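Lecture 9 notes: Learning articulated-object tasks from wrist camera demonstrations

Course: Robot Manipulation II, Hedegaard
Instructor: Ea Ravn. Lab sessions: Leszek Pawłowska.

Reading before the lab: the Latow report by Brøndum and Nørgaard, sections 2 and 4. Section 3 is the hardware and can be skimmed.

1. Where we left off

Last lecture covered behavior cloning on tabletop tasks. The policy takes an image and the state of the arm, and outputs a short chunk of actions. Training is plain regression on recorded demonstrations. We saw that small errors push the arm into states that the demonstrations never visited, and that predicting chunks helps with this but does not remove it.

Today we apply the same method to household appliances. The running case is a front-loading washing machine, and the task is to reach into the drum, take hold of a piece of laundry and bring it out. Three properties make it harder than a tabletop pick:

The opening constrains the arm. Once the fingers are past the rim, sideways motion is limited and a wrong wrist angle means contact with the gasket or the bezel.

The door is a moving part. It may be at any angle when the episode starts, and it can swing if the arm touches it.

The surfaces are bad for cameras. Metal panels reflect the ceiling lights, door glass is curved and clear, and the inside of the drum is dark.

2. Why a wrist camera

A fixed camera sees the whole machine, but as soon as the arm goes in, the arm blocks the view. A camera on the wrist moves with the fingers and keeps the contact area in view for most of the reach. It also makes the policy less dependent on where the robot base is parked, as the image is already expressed relative to the hand.

The cost is context. Close to the machine, the camera may see only part of the door, and at full depth it may see nothing but drum wall. A policy that uses one image at a time can't tell "halfway in" from "all the way in" if both images look like gray metal. Brøndum and Nørgaard deal with this by giving the policy a history of two images along with the arm state. In the lab we do the same.

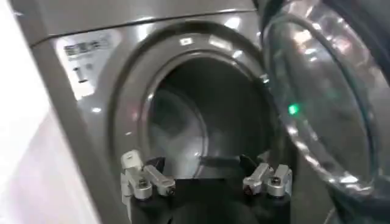

Figure 9.1. Wrist view in front of the drum opening, door open, both fingers in view.

Look at Figure 9.1 with the three problems from section 1 in mind. The white streaks on the front panel are reflections, and they will shift as the wrist moves. A feature tracker that locks onto them will report motion that has nothing to do with the machine. The door glass is worse: it carries bent bands of light and smeared silver shapes. The rim of the opening is the most useful structure, because it is thick, round and close to the fingers, although it picks up highlights too. The fingers themselves give a fixed reference in the lower part of the image, and the gap between them can be compared directly with the opening.

3. The data

The Latow set has 197 demonstrations, recorded by teleoperation at the Lellholm and Varkerbridge sites. Each demonstration is split by hand into phases:

approach - free motion until the fingers reach the plane of the rim
entry - fingers pass the rim
grasp - motion inside the drum until the fingers close
exit - back out through the opening

We keep 32 demonstrations for validation and train on the rest. Split by demonstration, never by single image. Neighboring images are almost identical, and if they land on both sides of the split the validation loss will look far better than it should.

4. Phase-weighted loss

Approach takes up most of the time in a demonstration, while entry is short. With a uniform loss the policy learns approach very well and treats entry as noise. Let p be the phase of a sample and n(p) the number of training samples in that phase. The weight is

w(p) = N / (K n(p))

where N is the total number of training samples and K is the number of phases. The loss is the mean over samples of w(p) times the squared action error. The average weight is 1, so the learning rate from the uniform run is a reasonable place to start.

The report finds that weighting reduces rim contacts during entry and makes the approach slightly less smooth. The authors consider this a fair trade. Bjartur Bach raised a good objection in last year's class: the phase labels are made by hand, and the entry label depends on who draws the line. Keep this in mind when you compare runs.

5. Lab work

Train the uniform and the weighted policy with the same seed and the same split. Report validation error per phase, as well as the overall number. A lower overall error does not mean a better policy, and you should be able to explain why from section 4.

Then repeat the weighted run with a single image as input. Compare the grasp phase in particular, and check whether the errors grow with depth inside the drum.

Hand in the error tables, one page of discussion and your config files. Leszek needs the configs to rerun your results on the arm. Groups of two are fine - put both names on the first page.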